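The Measure and the Mat

Most home bars are put together backwards. The bottles come first, then the glasses, and the small metal measure arrives last, often as a free item in a gift box. Pieter Mabaso, who taught bar service for 24 years before he began repairing and checking measures full time, would reverse the order. His workshop in Clestby handles jiggers from hotels, clubs and a growing number of private kitchens, and his log of faults is kept in pencil.

A jigger is a cone, or two cones joined at the narrow end. The shape has one consequence that matters to the person using it. Volume in a cone rises with the cube of the depth, so the last few millimetres below the rim hold far more liquid than the same distance near the bottom. Fill a plain cone to nine-tenths of its height and it holds a little under three-quarters of its capacity. A pour that looks nearly full is short by more than a quarter.

Mabaso tests by weight. The empty measure goes on a scale, the scale is set to zero, and water at room temperature is added to the brim. One millilitre of water weighs close enough to one gram for household purposes. Of the 289 measures he checked in the year to July, 40 were out by more than he would accept. The usual cause was a dent in the wall. A dent always takes volume away, and it is seldom noticed on polished steel.

Etched lines inside the cone are useful for part measures, but they should be read at eye level. Read from above, they tempt the hand to stop early. Where a recipe calls for a full measure, the rim is the only line needed.

The second half of the job is the transfer. The measure should be brought close to the glass before it is tilted, and it should be tilted in one movement. A slow start lets the liquid cling to the outside of the wall and run back under the cone, and a thick rolled rim makes this worse. A thin, clean rim breaks the stream sharply.

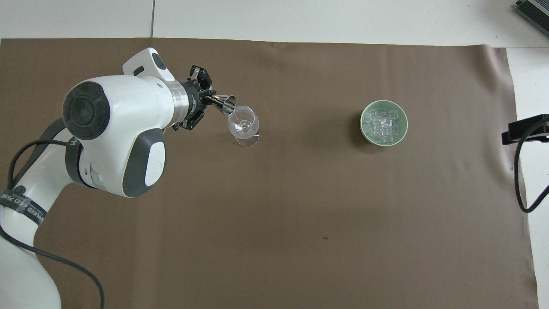 A steel jigger tipped over a stemmed wine glass on a taupe-brown mat.

Stemware is harder to pour into than a tumbler of the same capacity. The bowl sits higher, the opening is usually narrower than the widest part, and the whole glass rests on a thin foot that can be tipped by a knock at the rim. The jigger should not touch the glass. A gap of a centimetre or two is enough to keep the metal clear and the stream inside the bowl.

What goes under the glass gets less attention than it should. Annatjie Joubert fits out small bars and serving counters for Hlongwane, and she specifies a plain mat on every job. Her reasons are practical. A hard white tabletop is slippery once wet, shows every ring, and returns the full shock of a glass set down too fast. A mat in a middling colour shows a spill at once but hides the drying marks.

"Buy it larger than the work," Joubert says. "People buy one the size of a place setting and then stand everything at the edges."

She stores mats flat. A mat that has been rolled tends to lift at the ends, and a raised end is a poor place to stand a stem. Turning it face down overnight under a few heavy books will flatten most of them. Two makes she has used, Pleko and Girka, differ mainly in thickness, and she prefers the thinner of the two for glassware on the grounds that a soft surface lets a narrow foot rock.

Care is simple. Rinse the jigger straight after use, as sugar syrup dries into a film that narrows the cone and roughens the rim. Dry it upside down on a cloth. Wine glasses should be washed by the bowl, never held by the foot and twisted, and polished while still slightly warm. Wipe the mat, let both sides dry, and put it away.

Mabaso's own jigger, by his estimate, has made well over 1,000 pours since he last had to knock a dent out of it. It is reweighed every July.

Recent features
Choosing a Corkscrew That Lasts
Tumblers, Flutes and Coupes: Capacities Compared
How to Store Stemware in a Shallow Cupboard
Kitchen Scales Under Test
Removing Water Marks from White Tabletops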